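Inskip G2 parallel gripper with wrist camera: eight months of picking shop goods
Friday, November 20, 2020

I bought the Inskip G2 in March as a pair, one for each arm, together with the small wrist cameras that the same company sells. Since then I have used them almost every working day on a shelf-picking setup, and before that I had the Lastley Soft Three on the same arms for one season. This review compares the two, with a few words about the controller at the end, which I think deserves more attention than it usually gets. 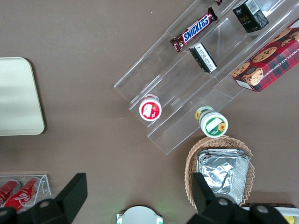 My test goods

I use ordinary things from the shop and the kitchen, on and beside a clear acrylic stand with steps. There is a Snickers bar, small black boxes, a box of chocolate chip shortbread, a little cup with a red lid, a white container lying on its side, two Coca-Cola cans in a clear holder, and foil trays in a wicker basket. I chose them because customers ask for such things. A gripper which is good with wooden cubes tells me very little about my own work.

Every object gets the same number of tries with each gripper, and I move the goods a little between the tries. In total I made 1000 picks with the G2 for this review and the same number with the Lastley. A pick is good when the object leaves its place, travels to the tray and is put down without falling. If it is put down on the wrong side, I still count it as good, but I write it in my notes.

First impressions

The G2 comes in a plain carton with good foam. Mounting took me one evening for both arms. The screws are standard, the cable is long enough for the last joint to turn freely, and the connector clicks in a way that gives confidence. The Lastley needed an air line and a small pump, and I never found a good place for the pump. It was also loud. After a day with it I was tired in a way that I did not notice until it was gone.

The printed manual of the G2 is short. The part about force settings is only one page, and two values in the table are exchanged. I wrote to Inskip about it and they sent a corrected page the next week.

Boxes and bars

With flat boxes the G2 is excellent. The black fingers are narrow, so they can go between two objects that stand close together, and they close evenly. A small box standing on its edge is simple work. The shortbread box is wider, and here I must turn the wrist to take it over the short side. Once I had taught the arm this approach, it stopped being a problem.

The candy bar was harder than I expected. The wrapper is slippery and the ends give no resistance, so the gripper must take it near the middle. With the force too high, the bar bends and the software believes that the object is lost. I now use 65 on the force scale for everything in a soft wrapper, and I have not changed this number since summer. The Lastley was clearly better with the bar. Its three soft fingers simply fold around it, wherever you take it.

Round things

A can lying on its side wants to roll away from flat fingers. In a holder it stays where it is, but then there is less room beside it. The G2 needs a careful approach from straight above, and the wrist must be turned to match the can. If the angle is wrong by a little, one finger touches first and the can moves. I lost more picks on cans than on anything else.

For this reason I ordered the grooved finger pads, which cost extra. They help very much with cans and they are slightly worse with thin boxes. Changing the pads takes two screws per finger – not long, but you will not want to do it many times in a day.

Foil trays

Foil trays in a stack are unpleasant for every gripper I have tried. They stick together, they bend, and they shine. The G2 can take one tray by the rim if the camera has found the rim correctly. The Lastley pushed the sides in almost every time, and what arrived at the other end was not a tray that I would serve food in. Neither of them always separates one tray from the next. I would like a suction tool for this job, and Inskip does not offer one.

The wrist camera

The camera is the reason why I stayed with Inskip. It is small, it looks down past the fingers, and the focus is good at short distance. Clear acrylic is difficult for it. The edges of the steps give thin white reflections, and at first my detection placed the shelves in the wrong height. I moved the lamp to the side and lowered the exposure, and the results became much more stable.

My complaint is the mount. The gripper itself covers the lower part of the view, so the last part of the approach is done partly blind. I also keep a camera from Gondthorpe on a stand next to the table. Its color is better and the view is wider, but it cannot look into a basket from above. I would not give up either of them.

The controller

I use the Ganham box to run both arms and both grippers. It is not beautiful and its menus are slow, but it has never stopped in the middle of a job. The G2 is recognized after a restart and the force can be changed while the arm is moving. With the Lastley I had to write my own small program for the air valve. If you do not like programming, this alone may decide the question for you.

Results

Out of the 1000 picks, the G2 with standard pads failed 242 times. Most of those were cans and foil trays, and with boxes the failures were few. The Lastley failed more often in total, but it won with the candy bar and with the small cup, where the soft fingers do not care much about the exact position.

Who should buy it

If your goods are mostly boxes and you need to reach between things, buy the G2 and take the grooved pads in the same order, as the delivery for spare parts is slow. If you handle soft packs all day, look at the Lastley first and think early about where the pump will stand. I have kept one Soft Three in the cupboard for such jobs, and the G2 pair stays on the arms. I give it four stars out of five. The missing star is for the camera mount and for the price of the pads.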